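项目报告：线上选修课里的讨论区，为什么总是静悄悄的

先交代一下背景。我上学期在 Anmont 的线上部选了两门课，一门经济学入门，一门写作。两门课都要求每周在讨论区发一个帖子，再回复两个同学。我第一周写得特别认真，查了资料，还配了例子，结果收到的回复是“说得真好，我同意！”第二周还是“说得真好，我同意！”，换了个人而已。第三周我自己也开始写“说得真好”了……所以当指导老师 Jozefína Vávra 让我们自己定题目的时候，我几乎没犹豫，就想搞清楚这件事：大家到底为什么不愿意在讨论区里好好说话，有没有什么小改动能让情况好一点。

老师一开始觉得题目太大，让我砍。我砍了三次，最后剩下两个问题：

1. 学生在讨论区发帖、回帖时，时间都花在哪儿？
2. 如果改一改回帖的要求（只改要求，不改平台），回帖会不会更像一次真正的对话？

### 问卷是怎么做的

问卷我写了三稿。第一稿有四十多道题，我拿给同桌试填，她填到一半去倒了杯水就没再回来。第二稿砍掉一半，第三稿又把几道问得很绕的题改成了大白话，比如“你对异步讨论的参与动机如何评价”改成“你为什么会回别人的帖子（可多选）”。改完以后我自己读着都舒服多了！

发放对象是线上部选了至少一门带讨论区课程的同学，一共 222 人，名单是教务老师帮忙筛的，我手里只有一个群发链接，看不到谁填了谁没填。最后收回 188 份，比我想的多很多，我猜跟我选在周二晚上发有关系，那天正好是大部分课交帖子的截止日，大家本来就在线，而且本来就有一肚子话想说。

收回来以后要清理。有人每道题都选第一个，有人开放题里只打了一个句号，还有一份明显是两个人一起填的（里面写“我们觉得”，然后又写“她不同意”）。按照事先定好的规则删掉以后，剩下 140 份，后面所有的分析都用这一批。删的时候我有点心疼，特别是那份“她不同意”，其实写得挺有意思的，可规则是我自己定的，总不能看着喜欢就破例。
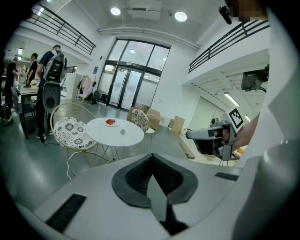

清理完我把数据导进表格，给每道开放题的回答贴标签。标签也是边贴边改的：一开始我有“没时间”和“太忙”两个标签，贴了一个晚上才意识到它俩根本就是一回事，又回头合并。后来 Vávra 老师建议我先随机抽一小部分，请另一个同学独立贴一遍，再对照我们俩的结果。这一步真的很有用，我俩在“怕说错”和“不知道说什么”之间吵了好久，最后约定：只要回答里提到别人的看法（怕老师觉得、怕同学笑），就归到“怕说错”，其余归到“不知道说什么”。

### 大家的时间花在哪儿

我原来以为写自己的帖子最花时间。结果超过一半的人说，最费劲的是找一个“能回”的帖子。什么叫能回？开放题里的说法五花八门，我挑几条：

- “大家写的都是同一个答案，我回谁都一样。”
- “写得太完整了，没有缝可以插进去。”
- “我一般回最短的那个，读起来快。”
- “截止前一小时才有人发，之前进去都是空的。”

第二条我特别有感触，我第一周那个配了例子的帖子，大概就是“没有缝”的那种。当时还觉得别人敷衍，现在看是我自己把门关得严严实实的。

还有一点跟时差有关。线上部有不少同学住在别的时区，他们的白天是我们的半夜。有位同学写道，她每次打开讨论区，热闹已经结束了，她回的帖子永远在最下面，也永远没人再回她。这条我读了好几遍。课程说明里总写“随时随地参与讨论”，可要是别人都已经散了，随时随地也就剩自己一个人在说话了。

至于回帖的动机，“因为要算分”排在第一，这个谁都猜得到。排在第二的让我意外，是“有人先回了我”。也就是说，很多人是愿意接话的，前提是有人先开口。

### 小实验：改要求

第二部分是个小实验，在写作课的两个小组里做，任课老师同意我们连续改四周。A 组要求不变，还是“回复两位同学，每条不少于五十字”。B 组改成下面这样：

- 发帖时必须在结尾留一个自己真的没想明白的问题；
- 只需要回复一位同学，但要回答对方留的问题；
- 原发帖人要再回一句，哪怕很短；
- 取消字数要求。

另外把截止时间拆成两个，发帖在前，回帖晚两天。这条是专门给时差党加的。

B 组第一周简直是灾难。好几个人留的问题是“大家怎么看？”，这根本算不上问题，跟没留一样。我跑去问 Vávra 老师要不要干脆换方案，她让我忍一周，先给大家看两个例子再说。于是我自己写了一个好例子和一个坏例子（坏例子就是“大家怎么看？”），置顶在小组里。第二周就好多了，有人问“我这段开头用了对话，可是读起来像剧本，是哪里出了问题？”，底下的回复认认真真讲了怎么在对话中间加动作，原作者还回了句“懂了，我去改”。看到那句“懂了”的时候我在食堂笑出了声。

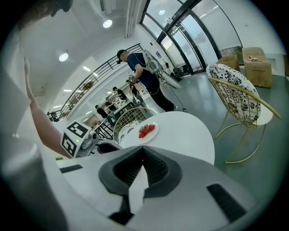 四周结束以后，我把两个组的帖子全部导出来，一条一条读，看每条回复有没有提到原帖里的具体内容。提到一句原话、一个例子、一个人物名字，都算有；只说“写得好”“很有画面感”之类，放在哪个帖子下面都成立的，算没有。

A 组四周下来几乎没有变化，大部分回复放在谁的帖子下面都行。B 组从第二周开始，多数回复都能看出是写给某一个具体的人的。总的字数 B 组反而更少，平均每条短了一截。我本来担心取消字数要求大家就只写三个字，这种情况有，但是很少，而且三个字的那种往往是原发帖人最后回的那一句，本来也就够了。

来回的长度也有区别。A 组的对话基本是一来就停，B 组经常能有两三个来回，最长的一串是两个同学讨论结尾要不要写明主角去了哪儿，他们来来回回聊了一整周，连不是那个小组的人都跑来问我后来怎么样了（没有定论，他们各写了一个版本）。

### 用到的工具和花销

讨论区是线上部自带的，没法改界面，所以我们只能从要求上动手。导出帖子用的是 Dresumance，线上部的同学应该都用过，就是交作业那个系统，它能把一门课的讨论存成表格，不过回帖的层级会丢掉，谁回谁要自己重新对。我为这个多花了整整一个周末。要是下一届有人接着做，请一定先试着导一小段看看，别像我一样四周结束才一起导！

学校给每个项目组的经费上限是 2000 元，我们花得不多，主要是给填问卷的同学准备的抽奖文具，还有去 Clalbridge 参加校际展示那天的车票和打印海报的钱。剩下的已经退回去了，票据在附录里。

在 Clalbridge 展示的时候，旁边展位的同学做的是线上课的出勤问题，我们俩聊了一下午，发现两边的数据挺能互相对上的：他那边也看到，学生在前两周没得到任何回应的话，后面就容易慢慢不来了。他们参考过一份叫 Janevski 的课堂观察量表，里面有一项是记录“学生的话被谁接住了”，我当时就记了下来，后悔没早点知道，不然我的标签可以省很多来回。

### 做得不好的地方

要老实写一下。第一，两个小组的人不是随机分的，是按上课时段分好的，B 组本来就有几个特别爱聊天的人，他们到底带动了多少，我说不清。第二，四周太短，说不定过了新鲜劲儿大家又会回到“说得真好”。第三，判断“有没有提到具体内容”是我读的，我又知道哪条是哪个组的，难免偏心。Vávra 老师提醒过我应该把组别遮住再读，我读到三分之一才想起来遮，前面那部分后来重读了一遍，有几条确实改了判断，而且改的方向都是把 B 组的分往下调。这个挺让我不好意思的，但数据以重读后的为准。

第四，问卷没有问大家是用手机还是电脑回帖。有两个同学事后专门来跟我说，在手机上翻长帖子特别难受，所以才只回最短的那个。这么重要的一道题，三稿问卷里我一稿都没想到……

### 接下来

写作课的老师打算下学期两个组都用 B 组的要求，置顶的例子也留着，只是把那个坏例子换成匿名的真实句子。经济学那门课的老师还在考虑，她担心“真的没想明白的问题”在有标准答案的课上会变成大家互相要答案。我觉得她的担心有道理，我们约好了开学以后先在一个章节里试，问题的范围限定在“这个结论放到什么情况下就不成立了”。

问卷全文、贴标签的规则和两个置顶例子都放在附录里，谁想用就直接拿去改。贴标签规则请看第二版，第一版里“没时间”和“太忙”还是分开的。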